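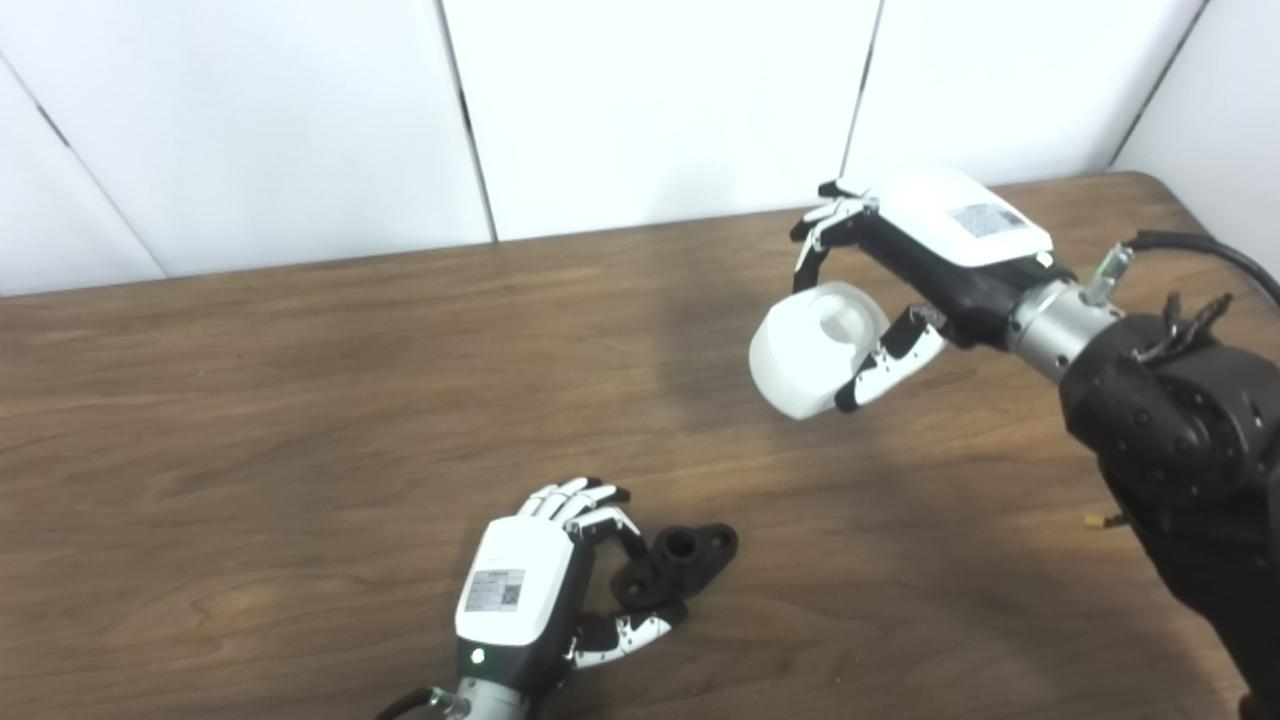

Stoldale Robotics Workshop, Demo Support Desk

Search tickets Enter keyword or ticket no. Go

Ticket 1962: right hand freezes closed during visitor demo
Status: open, workaround in place

Hi desk, me again, from the open day setup. I'm going to keep this as a running log instead of sending you a pile of separate messages like in December (sorry about that!). The short version is that the two-handed demo runs beautifully on its own and then, once there are people in the room, the right hand closes on the roll, lifts it, and just stays there. The left hand carries on with the flange fitting as if everything's fine. Lekeo shows a green status for both hands the entire time, so I'm not getting any help from the screen.

For whoever picks this up, the routine is the one called Grovel in the demo folder. Right hand picks up the white roll and holds it over the table, left hand settles over the black flange, pinches it, turns it a little, lets go. Then the right hand is supposed to put the roll down and we start over. It's the putting down that goes missing.

8:40 am
Cold start, both arms homed, no complaints. Ran Grovel start to finish and it was perfect. Ran it again while I ate a granola bar, also perfect. I did notice the left hand is a little slow to open after the pinch, but it has been like that since we swapped the fingertips and I've stopped minding.

9:15 am
First freeze. I had the door propped open and some early parents wandered in from the hallway, so I figured I'd start the demo for them. Roll goes up, left hand does its thing, and then nothing. I stood there talking about joint torque for much too long, hoping it would wake up. Finally hit resume in Lekeo. No response. Hit stop, took the roll out of the fingers by hand (support it from underneath if you do this, it lets go all at once), re-homed, and it ran fine. The parents were very nice about it and one little kid asked if the robot was tired.

9:30 am
Things I checked between groups:
- Cable at the right wrist. Seated, latch closed. I wiggled it while the hand was holding position and couldn't get it to drop out.
- Cable at the left wrist, same story.
- Emergency stop box. Not pressed, not half pressed either, which caught us once before.
- Error log in Lekeo. Empty! Not even a warning. I exported it anyway and attached it to the ticket.
- Grip force on the right hand. Set where we always have it.

10:05 am
Second freeze, in front of a proper group this time. Exactly the same spot in the routine. I got a little braver and left it alone so I could look at the live values while I chatted. The right hand thinks it's waiting. It isn't faulted or disconnected, it's sitting in a wait state for a signal that never shows up. That felt like real progress and I may have said "oh, neat" out loud to a room full of strangers.

10:20 am
Called the desk. Whoever answered, thank you, you were great. You asked whether the left hand was reporting its release. I hadn't thought of that at all, I'd been staring at the right side because that's the side that stops. Looked, and the release message does go out on good runs. Didn't have a bad run handy to compare, naturally.

10:50 am
Tried to make it fail on purpose. Ran Grovel over and over with the room empty and couldn't get a single freeze. Walked around the table, leaned on it, opened and closed the door, turned the overhead lights off and on. Nothing. I was starting to feel like I'd made the whole thing up.

11:10 am
Next group in, and of course it froze on the second run. But now I had the comparison! On the bad run the left hand opens, you can see it open with your own eyes, and the release message never goes out. So the right hand is innocent. It's politely waiting for its partner to say "done," and the partner forgot to say it.

11:25 am
Okay, so what's different with visitors? My list:
- Noise. Doesn't seem likely to me.
- The guest Wi-Fi. The robot isn't on it, but the tablet I drive the demo with is on the building network, and that gets slow.
- Me. I start the routine from the tablet when people are here, and from the bench computer when I'm alone.

That last one took me embarrassingly long to write down. Went and tried the tablet in the empty room. Froze on the third run. I did a small dance.

11:40 am
Compared the settings on the two. The bench computer loads Grovel with the release timeout at 400 milliseconds. The tablet has a saved profile that somebody made for the Nair visit, and in that profile the timeout is 29. I can't find a note saying why. My best guess is that it was tuned for the old fingertips, back when the left hand snapped open right away, and with the new slower ones the hand is sometimes still moving when the timeout runs out. Lekeo then seems to skip the message without logging anything. I'd love for one of you to tell me whether that's by design, since an empty log sent me down the wrong path for most of the morning.

11:55 am
Workaround: deleted the Nair profile from the tablet's quick list (I did NOT delete it from the server, so it can be restored), loaded the bench settings, restarted the Lekeo app on the tablet. If you skip the restart it keeps using the old values and shows you the new ones, ask me how I know.

12:30 pm
Four groups through over lunch and no freezes. I'm calling that encouraging, but I'm not ready to call it fixed. I'm still starting each session with a dry run before I let anyone near the rope.

1:45 pm
Different problem, small one, putting it in here so it doesn't get lost. The flange tends to creep a little to the right each time it's turned, and after a while the thumb lands too near the ear. I nudge it back between groups. A strip of grippy mat under it would do the job, do we have any left in the supply cabinet? Please don't say use the tape, that roll is in the robot's hand.

2:20 pm
A visitor who fixes packaging machines for a living asked what happens if the roll slips. I told him the hand holds its last finger position, and he wanted to know whether it would squeeze harder or notice the roll was gone. I said I'd find out. Does anyone know what Grovel does there? I'd rather not test it with an audience. Also he wants to come back for the spring session, and I gave him the desk's email, hope that's okay.

3:10 pm
Last group done. Still no freezes since the profile change. Both arms parked, hands open, power off at the bench.

What I need from you, no rush on the first one:
1. Someone to look at why a missed release doesn't show up in the log.
2. A yes or no on retiring the Nair profile for good.
3. Grippy mat.
4. An answer about the slipping roll.

Please leave the ticket open until I've had the tablet through another full session with people in the room. And if you're borrowing the demo station before then, check the timeout before you press start, it's on the second page of the Grovel settings, under Handoff, and you have to scroll.

Reply from desk, 4:05 pm
Mat is on the shelf by your door. Leave the Nair profile alone on the server for now, we want to copy the numbers out of it first. Logging question passed along to the Lekeo people. We don't know about the roll either.

Me, 4:15 pm
Got the mat, thank you!! Cut a piece to fit and the flange stayed put for a couple of runs. Will add more here after the next session.

Contact the Demo Support Desk | © Stoldale Robotics Workshop | Back to top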